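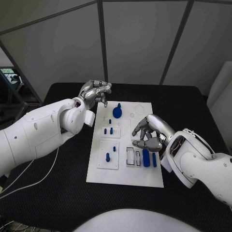 Ultero Peg and Part Board

Reading time: 2 min

Workbenches > Task Boards > Ultero

Search products Go

The Ultero is a flat white board with blue parts for practicing pick, place and insert tasks. It lies on any level table and needs no clamps. A dark tabletop gives good contrast with the white panel.

The parts differ in size and shape, so one board covers several kinds of grasp. The knobbed piece is lifted from the top. The small upright peg takes a closer pinch. Outlines on the surface mark target positions.
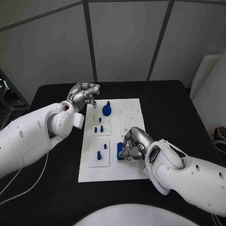
Ultero board with blue parts, block-shaped piece in hand.

What you get

The board ships with its blue parts, a bag of spare screws and a printed task sheet. Small plates are screwed on and can be taken off for cleaning. Wipe the panel with a damp cloth. Do not use solvents on the printed outlines.

Ordering

Order no. 1482. Made by Atulier and sold through Bultau. Schools and labs can order up to 50 boards at the list price. Larger orders are quoted separately. Replacement parts are sold in bags under order no. 57.

The older Jurčo board went out of production in December. Its pegs do not fit the Ultero holes, but its task sheets can still be used.

Page updated Mar 8, 2021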